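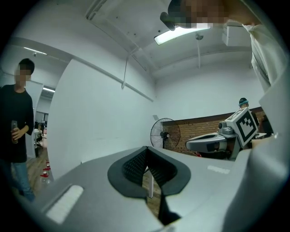 Abb. 7: Durchgang zum Nebenraum, Flaschen mit roten Verschlüssen auf dem Holzboden vor der weißen Wand

7 Bodenreihe und Durchgang einrichten

Dieser Abschnitt gilt für die Räume der Etage Flesley, die über einen offenen Durchgang verbunden sind. Er behandelt das Aufstellen kleiner Flaschen am Wandfuß, die Freihaltung des Durchgangs, die Deckenbeleuchtung und das Abräumen. Regale und Schränke sind in Abschnitt 5 beschrieben, die Entsorgung von Leergut in Abschnitt 9.

Stand: Oktober 2021. Ältere Ausdrucke der Raummappe Kirnex sind auszutauschen.

7.1 Begriffe

Bodenreihe: Flaschen, die ohne Kiste oder Untersetzer direkt auf dem Holzboden stehen.
Wandfuß: Bodenstreifen entlang der weißen Wand.
Hauptraum: Raum, von dem aus der Durchgang betreten wird.
Nebenraum: Raum hinter dem Durchgang, mit Sitzplätzen.
Handflasche: einzelne Flasche, die von einer Person getragen wird und nicht zur Bodenreihe gehört.
Begleitkarte: Karte im Format A6, auf der Inhalt, Anzahl und Aufstellort einer Bodenreihe eingetragen werden.

7.2 Voraussetzungen

Vor dem Aufstellen müssen folgende Punkte erfüllt sein:

- Der Boden ist gefegt und trocken.
- Das Licht ist in beiden Räumen eingeschaltet.
- Die Begleitkarte ist ausgefüllt.
- Alle Flaschen sind fest verschlossen.
- Die Belegung ist im Raumplan eingetragen.

Benötigtes Material:

- Flaschen nach Begleitkarte, höchstens 12 Stück je Bodenreihe
- Tragekiste Zellen, kleine Ausführung
- Gliedermaßstab
- Malerband, ablösbar
- zwei saugfähige Tücher

VORSICHT
Sturzgefahr durch kleine Flaschen auf dem Boden. Stehende Flaschen werden beim Blick nach vorn leicht übersehen, liegende Flaschen rollen unter dem Fuß weg. Bodenreihen nur am Wandfuß aufbauen, nie quer zum Laufweg.

7.3 Wandfuß vorbereiten

1. Den Wandfuß von Kabeln, Taschen und Kartons räumen.
2. Den Bodenstreifen fegen. Die Fuge zwischen Boden und Wand mit dem schmalen Handbesen ausbürsten.
3. Mit dem Gliedermaßstab 200 mm von der Wand aus abmessen und die Stelle mit einem kurzen Stück Malerband kennzeichnen.
4. Die Messung am anderen Ende der geplanten Reihe wiederholen.
5. Prüfen, ob eine Flasche an beiden Enden senkrecht und ohne Kippeln steht. Liegt eine Stelle uneben, die Reihe seitlich verschieben.

Hinweis: Malerband nur auf den Boden kleben. Auf der weißen Wand hinterlässt es nach längerer Liegezeit matte Streifen, die sich nur durch Überstreichen beseitigen lassen. Das Band spätestens beim Abräumen wieder entfernen.

Hinweis: Der Streifen zwischen Wand und Markierung ist die Stellfläche. Wer die Flaschen weiter in den Raum stellt, verkleinert den Laufweg.

7.4 Flaschen aufstellen

1. Die Tragekiste neben dem Wandfuß absetzen, auf der vom Durchgang abgewandten Seite.
2. Die Verschlüsse einzeln auf festen Sitz prüfen. Flaschen mit schiefem oder rissigem Verschluss aussortieren.
3. Die erste Flasche an dem Ende aufstellen, das vom Durchgang weiter entfernt ist.
4. Weitere Flaschen in Richtung Durchgang ergänzen. Eine lockere Linie genügt. Gleichmäßige Abstände sind nicht erforderlich, die Flaschen dürfen sich auch berühren.
5. Etiketten, soweit vorhanden, zum Raum drehen.
6. Die Anzahl mit der Begleitkarte vergleichen und Abweichungen dort eintragen.
7. Die leere Tragekiste in den Schrank zurückstellen. Sie bleibt nicht am Wandfuß stehen.

Flaschen mit unterschiedlichem Inhalt dürfen in derselben Reihe stehen, sofern sie beschriftet sind. Die Farbe des Verschlusses ist keine Inhaltsangabe. Rote Verschlüsse werden auf dieser Etage für verschiedene Füllungen verwendet, darunter auch Leitungswasser.

ACHTUNG
Keine Flaschen stapeln. Keine Flaschen auf die Türschwelle oder in die Laibung stellen. Behälter mit Reinigungsmitteln gehören in den verschließbaren Schrank und niemals in eine Bodenreihe.

7.5 Zweite Reihe

Reicht eine Bodenreihe nicht aus, kann eine zweite angelegt werden. Sie beginnt an einem anderen Wandabschnitt und erhält eine eigene Begleitkarte. Zwei Reihen hintereinander vor derselben Wand sind nicht zulässig. Beim Herausnehmen einer Flasche aus der hinteren Reihe kippen die vorderen um.

Bei größeren Mengen ist das Regalsystem Vasconcelos zu verwenden (siehe 5.3).

7.6 Durchgang freihalten

Der Durchgang ist der einzige Weg zwischen Haupt- und Nebenraum und bleibt in voller Breite nutzbar.

1. Den Durchgang von beiden Seiten abgehen und auf Gegenstände am Boden prüfen.
2. Stühle im Nebenraum so weit zurückschieben, dass keine Lehne in den Laufweg ragt.
3. Auf Sitzflächen abgelegte Gegenstände wegräumen, wenn der Platz benötigt wird. Ablage auf Sitzen ist nur vorübergehend gestattet.
4. Tür, falls eingehängt, vollständig öffnen und mit dem Türfeststeller sichern. Keinen Keil aus Pappe und keine gefüllte Flasche als Türstopper verwenden.

Personen, die am Rand des Durchgangs stehen, lassen anderen den Vortritt. Während des Aufstellens und Abräumens sollte dort niemand länger verweilen.

7.7 Handflaschen

Handflaschen werden verschlossen getragen, am besten am Flaschenkörper gefasst. Beim Absetzen gilt:

- Tisch oder Fensterbank vor Boden.
- Handflaschen nicht in eine Bodenreihe einordnen, auch nicht kurzzeitig.
- Durchsichtige Flaschen ohne Etikett mit Malerband und Filzstift kennzeichnen.

Hinweis: Klare Flaschen heben sich vor hellem Hintergrund kaum ab. Auf dem Boden vor der weißen Wand sind sie ohne farbigen Verschluss schlecht zu erkennen. Für Bodenreihen deshalb bevorzugt Flaschen mit kräftig gefärbtem Verschluss verwenden.

7.8 Beleuchtung

Haupt- und Nebenraum werden getrennt geschaltet. Als Ersatz für defekte Leuchtmittel ist ausschließlich die Farbtemperatur 3000 K zu bestellen.

1. Zuerst das Licht im Hauptraum einschalten.
2. Das Licht im Nebenraum einschalten, auch wenn dieser nicht belegt ist. Der Bodenbereich am Durchgang erhält sonst zu wenig Licht.
3. Vom Durchgang aus den Wandfuß betrachten. Jede Flasche muss einzeln erkennbar sein.
4. Fällt der eigene Schatten auf die Reihe, einen Schritt zur Seite treten und die Prüfung wiederholen.

Bei Ausfall einer Deckenleuchte keine neue Bodenreihe aufbauen. Eine bestehende Reihe ist abzuräumen, bis die Leuchte ersetzt ist.

WARNUNG
Arbeiten an Deckenleuchten nur durch die Haustechnik. Nicht auf Stühle steigen. An den freiliegenden Balken der Decke nichts befestigen oder aufhängen.

7.9 Abräumen

1. Die Tragekiste am durchgangsnahen Ende der Reihe absetzen.
2. Die Flaschen vom Durchgang her beginnend einzeln aufnehmen. Nicht mehrere Flaschen am Verschluss zusammen greifen.
3. Feuchte Flaschenböden abwischen, bevor die Flasche in die Kiste kommt.
4. Die Anzahl auf der Begleitkarte gegenzeichnen.
5. Malerband flach und langsam abziehen, damit keine Klebereste bleiben.
6. Ringförmige Wasserspuren mit dem ersten Tuch aufnehmen und mit dem zweiten trockenreiben.
7. Stühle im Nebenraum zurückstellen.
8. Licht im Nebenraum, dann im Hauptraum ausschalten.

Bodenreihen bleiben über Nacht nicht stehen. Eine Ausnahme gilt nur für Reihen, deren Begleitkarte den Vermerk „Dauer“ trägt. Diese werden jeden Januar überprüft und neu genehmigt.

7.10 Pflege von Boden und Wand

Der Holzboden wird nebelfeucht gewischt. Stehendes Wasser sofort aufnehmen, besonders an den Fugen. Scheuermilch und Dampfreiniger sind ungeeignet.

Streifspuren an der Wand trocken mit einem weichen Schwamm abnehmen, von unten nach oben und ohne Druck. Lassen sie sich so nicht entfernen, den Wandabschnitt im Mängelblatt eintragen. Eigenmächtiges Überstreichen ist nicht erlaubt, auch nicht mit vorhandener Restfarbe.

7.11 Störungen

Störung: Flasche kippt beim Aufstellen.
Abhilfe: Untergrund auf Krümel und Klebereste prüfen. Flaschenboden auf Verformung prüfen. Verformte Flaschen aussortieren.

Störung: Flasche ist in den Durchgang gerollt.
Abhilfe: Sofort aufheben, Verschluss nachziehen, Reihe auf Abstand zum Durchgang kontrollieren.

Störung: Flüssigkeit am Wandfuß.
Abhilfe: Alle Flaschen der Reihe entfernen, Boden trocknen, undichte Flasche suchen. Reihe erst auf trockenem Boden wieder aufbauen.

Störung: Inhalt einer Flasche unbekannt.
Abhilfe: Nicht öffnen, nicht umfüllen, nicht daran riechen. Mit Zettel „unklar“ in das Ausgabefach stellen.

Störung: Anzahl weicht von der Begleitkarte ab.
Abhilfe: Umliegende Sitzflächen und Tische auf abgestellte Flaschen absuchen. Verbleibende Differenz eintragen, Karte nicht neu schreiben.

Störung: Malerband löst sich von selbst.
Abhilfe: Stelle entfetten und trocknen lassen, neues Band aufkleben. Kein Gewebeband verwenden.

7.12 Ablage der Begleitkarten

Ausgefüllte Karten werden in der Raummappe Kirnex hinter dem Register „Boden“ abgelegt, die neueste vorn. Leere Karten liegen in der Einstecktasche des hinteren Deckels. Sind weniger als fünf leere Karten vorhanden, Vorlage 7-B nachdrucken.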